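Cleaning a Matte White Desktop and Keeping Drink Rings Off It

The white desks in the small rooms on the Nokside corridor get more use than any others we look after. They have a flat matte top, a shallow cutout along the front edge where the chair goes, and storage underneath. They clean up well, but a matte surface holds on to pencil, shoe-black, bag dye and sugar in a way a glossy one doesn't, and scrubbing hard makes shiny patches that stay for good. These instructions cover the ordinary weekly clean, the marks that need a second try, and where drinks should go afterward.

What you need

Two microfiber cloths, one for washing and one for drying
A small bowl
Dish soap, the plain kind without lotion
Baking soda
A white vinyl eraser
A soft toothbrush for the edges
A plastic card with no sharp corners

Leave out scouring powder, steel wool, furniture polish and anything with bleach in it. Melamine sponges are a borderline case. They take off almost any mark, but they are a very fine abrasive, and the dull finish goes with it if you keep at one place. Fergal Duggan used one on a desk in July and there is still a bright oval to the left of the chair.

Step 1. Clear the top

Take everything off, including the things that always stay there. Lamps and monitor stands hide a ring of dust that turns to gray paste the moment a damp cloth reaches it. Empty the compartments below too if you plan to wipe them on the same visit.

Step 2. Dust it dry

Fold the first cloth in four and pull it toward you in long strokes, starting at the wall. The back edge collects the most, especially in the corner where two walls meet. Shake the cloth out over the sink, refold it to a clean face and do the cutout last. Run a finger along the underside of the front edge while you are there. Sticky spots on the underside are common and people tend to find them with their sleeves.

Step 3. Look at it from the side

Turn off any desk lamp, crouch until your eyes are level with the top, and look across the surface toward the window or the ceiling light. Smudges that vanish from above show up as gray patches. Pay attention to the middle, where forearms rest. Short dark lines are usually pencil or pen, and they need different treatment, so work out which is which before you wet anything. Specks can be flicked with a fingernail. If one lifts, it was a crumb.
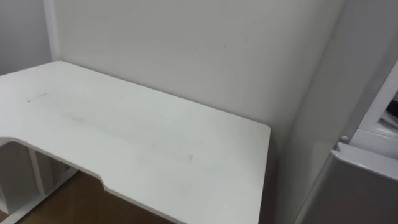 Can I use glass cleaner on a matte desk?

It won't harm the surface if you use it once in a while, but it does little for pencil or sugar and it leaves streaks on a matte finish. Soap and water does a better job.

Step 4. Wash

Put 200 milliliters of warm water in the bowl with three drops of dish soap. More soap than that leaves a film, and the film picks up dirt faster than the bare top did. Dip the cloth, wring it out until it no longer drips, and wipe in straight lines from the wall to the front. Overlap each line a little. Rinse the cloth when it looks gray.

Go over the whole top again with a cloth wrung out in plain water, then dry it right away with the second one. Water left standing at the edge of the board can work its way into the seam, and once an edge swells it doesn't go back down.

Step 5. Second try on stubborn marks

Pencil: use the vinyl eraser on a dry surface, light pressure, short strokes along the line. Brush the crumbs off before you wipe or they smear.

Ballpoint: a dab of rubbing alcohol on a cotton swab. Roll the swab over the mark and change to a fresh one as soon as it picks up color. Try it first on a spot at the back.

Gray scuffs: mix baking soda with enough water to make a loose paste. Put it on with a fingertip, leave it for a minute, and wipe it away with the damp cloth. Repeat once. If the mark is still there after the second round, it is probably wear and you should leave it alone.

Dried drinks: lay a warm damp cloth over the ring for five minutes, then push the plastic card under the softened edge. Tea is the worst of the common ones. It goes on pale, so it gets missed, and by the next week it has a brown outline. Sweetened tea also stays tacky and catches dust.

Step 6. Deal with the bottles

Most rings come from the outside of the container. A cold bottle sweats, the water runs down and mixes with whatever was spilled on the neck, and a circle forms under the base. Capped bottles do this just as well as open ones. Before a bottle goes back on a clean desk, tighten the cap, wipe the neck and body, and dry the base on a cloth. Keep it a hand's width back from the front edge, where sleeves won't catch it — and off to the side of the cutout, so a tip doesn't end in somebody's lap.

When you lift a bottle, take it around the body and lift straight up. Sliding it across the top drags any grit along under the base and leaves a fine gray streak. 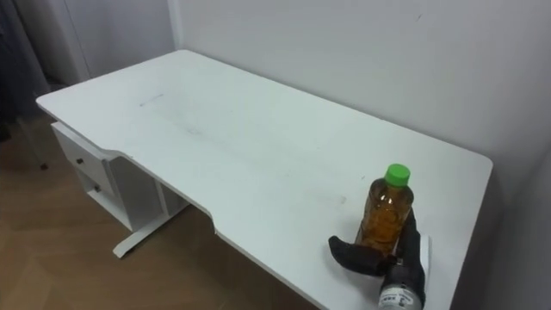 Dymphna Hayes wrote in to say that cork coasters made things worse on her desk, because the cork stayed damp underneath and left a tan circle. She switched to a folded paper towel and throws it out at noon. Felt-backed coasters have the same trouble as cork. A glazed tile with rubber feet works, and so does a saucer.

Step 7. Give drinks a place of their own

In a room with a refrigerator next to the desk, the simplest fix is to keep bottles at the refrigerator and bring over one at a time. Cold drinks go inside, on the door if they will stand up. Unopened bottles that don't need chilling can go in a shallow tray with a raised lip.

Avoid the top of a tall refrigerator for anything glass or heavy. It is out of sight, the surface can tremble slightly when the compressor starts, and shorter people end up reaching overhead for something they can't see. If the top is the only space left, use plastic bottles, stand them well back from the door side, and keep it to a single row. Wipe it monthly — dust up there gets greasy even when no one cooks in the room.

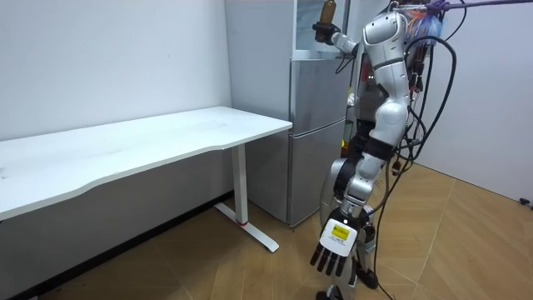 Rooms and Furniture Team, Tenilia

Replacement cloths and vinyl erasers are in the supply closet by the stairs, second shelf. Help yourself and write what you took on the sheet. Baking soda is kept in the kitchen, in the jar with the blue lid.

If a desktop has a swollen edge, a chip or a burn, don't try to fill it. Call extension 43 and give the room name and which side of the desk the damage is on. Daithí Dolan has a few spare tops and can usually swap one the same afternoon, provided the desk has been cleared and the drawers emptied.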